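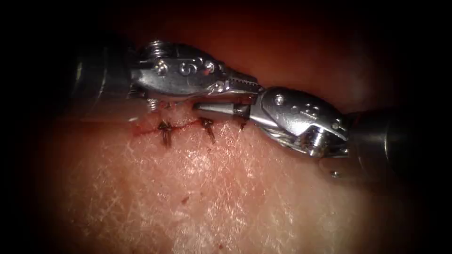 RAPPORTS D'ÉTUDIANTS / Automatisation et travail

Les machines savent-elles déjà faire les corvées ? Étude critique de deux projets pilotes

Projet de fin de semestre, avril 2019

1. Point de départ

L'argument revient dans presque toutes les présentations commerciales que nous avons dépouillées : si des instruments robotisés peuvent intervenir au bord d'une plaie suturée, plier une serviette ne devrait plus être qu'une formalité. Trois points de fil sombre, une incision courte et fermée, deux pinces métalliques dont les pointes se touchent presque : l'effet sur un public non spécialiste est immédiat. Nous voulions savoir ce que vaut l'argument une fois sorti de la salle de conférence.

Notre réponse est plutôt négative. La comparaison avec la chirurgie mélange deux choses, la finesse de l'outil et l'autonomie de la machine. En chirurgie téléopérée, un praticien est assis à une console et commande les gestes. Il voit, il choisit où passer l'aiguille, il s'arrête quand quelque chose lui déplaît. Les poignets articulés transmettent et réduisent son mouvement. Un aspirateur autonome, même médiocre, prend plus de décisions seul que la plupart de ces systèmes.

2. Ce que nous appelons une corvée

Nous avons retenu des tâches que personne n'apprend à l'école : trier du linge, remettre un article en rayon, vider un lave-vaisselle, essuyer un plan de travail. Elles ont en commun un environnement qui change sans prévenir. Le champ opératoire est lui aussi vivant et mou, et un tissu plissé et luisant n'a rien d'un objet facile. Mais il est éclairé, préparé, et toute l'attention d'une équipe se porte sur quelques centimètres. Dans une cuisine, l'éponge est tombée derrière le robinet et la lumière vient de la mauvaise fenêtre.

3. Les deux pilotes étudiés

Le premier, Molleo, est un bras monté sur un socle roulant, destiné au pliage et au rangement du linge. Nous l'avons observé dans la laverie d'une résidence étudiante de Briltow. Le second est le système de réassort essayé par l'enseigne Brannigan dans un magasin de bricolage, avec un logiciel fourni par Drilden.

Nous avons présenté à Molleo 157 pièces de linge, sans tri préalable. Nous avions demandé à ne pas intervenir. Au bout de quelques minutes, le technicien a dû séparer deux manches nouées, puis retirer une housse de couette que le bras traînait vers le sol. Les serviettes carrées sont bien pliées, il faut le reconnaître, et le résultat est plus régulier que le nôtre. Les chaussettes sont mises de côté « pour traitement ultérieur », c'est-à-dire pour nous.

Chez Brannigan, le catalogue du pilote comptait 2199 références. Le système n'en manipulait que 600, toutes en boîte rigide. Les sachets de vis, les rouleaux de joint et tout ce qui pend à un crochet restaient à la charge du personnel. La brochure parle pourtant de « réassort automatisé du magasin ». Un employé nous a fait remarquer que les boîtes rigides étaient justement ce qui se range le plus vite à la main. Nous n'avons pas pu vérifier cette affirmation, faute d'accès aux relevés de temps.

4. Où passe le travail humain

Dans les deux cas, l'opérateur ne disparaît pas, il change de place. À Briltow, il se tient à côté du bras. Chez Brannigan, il prépare les chariots avant l'ouverture et corrige le soir les articles mal orientés. Aucun des documents commerciaux ne compte ces heures. Nous avons demandé les chiffres à Drilden en décembre et la réponse reçue renvoyait à la page d'accueil du site.

La chirurgie est de ce point de vue plus franche, car la présence du chirurgien fait partie du prix et personne ne prétend s'en passer. On paie cher un instrument précis, et quelqu'un de très qualifié pour le conduire. Le modèle économique du ménage est l'inverse : la tâche vaut peu, et la machine n'a d'intérêt que si elle se débrouille seule. Téléopérer un pliage de draps serait techniquement concevable, mais nous ne voyons pas qui le paierait.

5. Limites de notre étude

Deux sites, c'est peu. Nos visites étaient annoncées, et le matériel avait probablement été réglé en conséquence, ce qui jouerait plutôt en faveur des fabricants. Nous n'avons ouvert aucun des deux appareils et ne pouvons rien dire de leur usure. Pour la partie chirurgicale, nous nous appuyons sur la documentation générale et n'avons assisté à aucune intervention.

6. Appréciation

Pour des objets réguliers, présentés un par un, la réponse à la question du titre est oui, lentement. Pour le panier de linge tel qu'il arrive, non. Nous recommandons à la résidence de ne pas prolonger la location de Molleo au tarif actuel, et de demander avant toute reprise d'essai un relevé des interventions manuelles, minute par minute, signé par le fournisseur.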